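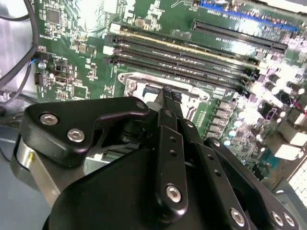 A CPU socket is the part of a motherboard that holds the processor and connects it to everything else in the computer. It lets a processor be fitted or swapped without soldering. Most desktop sockets have a metal retention bracket around them, silver in color on many boards, and the memory slots are placed close by, often as a bank of four side by side, black or in mixed colors. White plastic latches at the slot ends hold the memory in. Expansion slots sit further off, and older green boards may have a black one and a blue one not far apart. Short distance between socket and memory matters, the signals are fast and long traces slow things down.

Types

Two main kinds on desktops. In a pin grid array the pins are on the processor and drop into holes in the socket. In a land grid array the pins are in the socket and the processor has flat pads. The second kind is harder on the board owner - a bent socket pin usually means a new board, a bent processor pin can sometimes be straightened with a thin blade. A third kind, ball grid array, is soldered down and strictly speaking isn't a socket at all, though parts lists often file it there.

Contact counts vary a lot. Small early sockets had a few dozen contacts, later ones well over 100, then many hundreds. The Jusdale repair handbook uses a practice socket with 897 contacts for its drawings, it does not match any board on sale.

Fitting a processor

Power off, cord out. Lever up, bracket open. One corner of the processor is marked, usually with a small triangle, and has to line up with the same mark on the socket. Land grid types also have notches on the edges. The processor is lowered straight down and needs no pushing. Then bracket closed, lever down. Some force on the lever is normal with land grid sockets. Thermal paste and cooler go on after that.

Common faults

Bent pins, paste in the contacts, dust, a bracket screw left loose. Signs include no start at all, or one memory slot not being seen even tho the module is good. The Utard checklist has 8 steps for a board that will not start and puts reseating the processor at step 3, after the power leads and the memory. Paulík boards sold for classroom use come with a plastic socket cover, which should go back on whenever the socket is emtpy.

See also: Motherboard; Memory slot; Heat sink; Jakimska socket tester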